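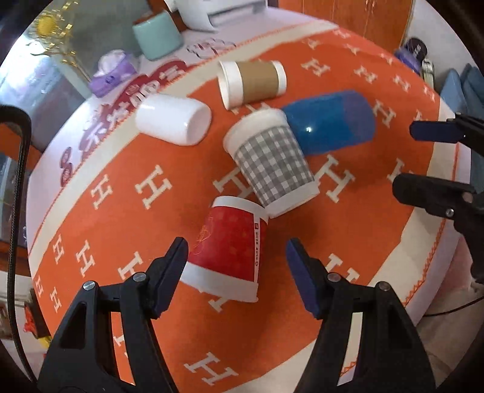
Paper and plastic cups on an orange tablecloth.

How to Plan Drinks for a Block Party
By Annag Shearer
Updated December 23, 2022

Food at a block party mostly takes care of itself if each house brings a dish. Drinks need one person in charge. I have done it for the Clendholm Street party every July for 8 years, and this is the method I use now.

Step 1. Get a head count
Put a note in each mailbox three weeks ahead and ask for adults and children separately. Count a "maybe" as a yes. If you get no answer from a house, put them down for one person.

Step 2. Work out the amounts
Plan on 2 drinks per person for the first hour and one for each hour after that. A drink is eight ounces. For 40 people over four hours, that comes to 200 drinks, or 1,600 ounces, or 12 and a half gallons. Make half of it plain water. On a day over 90 degrees, add another two gallons of water and leave the rest alone.

Step 3. Choose three drinks
Water, lemonade and iced tea are enough. We used to offer soda in cans as well, and people opened them, took a few sips and set them down. If someone wants to bring soda or beer for their own table, let them.

Make the tea the night before. For one gallon:
Bring one quart of water to a boil and take it off the heat.
Add 12 regular tea bags and steep for five minutes.
Remove the bags without squeezing them.
Stir in 3/4 cup of sugar, or leave it plain.
Add three quarts of cold water and refrigerate.

Tea made this way can turn cloudy in the refrigerator. It tastes the same. Let it cool on the counter for half an hour before it goes in.

Step 4. Buy the cups
Allow three cups per person. With a marker on the table you can get by with two, but not every adult will write a name on a cup. Cups that hold nine or ten ounces are the right size. Check that paper ones are marked for cold drinks. Leftovers from birthdays are fine to use up, and mixed colors help people keep track of their own.

Step 5. Order ice
One and a half pounds per person covers both the coolers and the cups. Pick it up no more than an hour before the start. Keep the ice for drinking in its own cooler with a scoop tied to the handle. Cans and bottles go in a different one.

Step 6. Set up the table
Put the drinks table in the shade and at least ten feet from the food, or the two lines will run into each other. Cups go at one end, then ice, then water, then the other drinks. Set each dispenser near the front edge with a tray under the spigot. Clip the tablecloth on all four sides.

Place one trash can and one recycling bin at the far end. Jean Lamont at number 14 also puts out a bucket for dumping leftover drinks and ice, and the trash bags have been much lighter to carry since then.

Step 7. Clean up
Empty the dispensers on the grass, rinse them with hot water and leave the lids off overnight. Run a little water and white vinegar through each spigot before storing. Write down how many gallons were left and keep the note with the dispensers for next year.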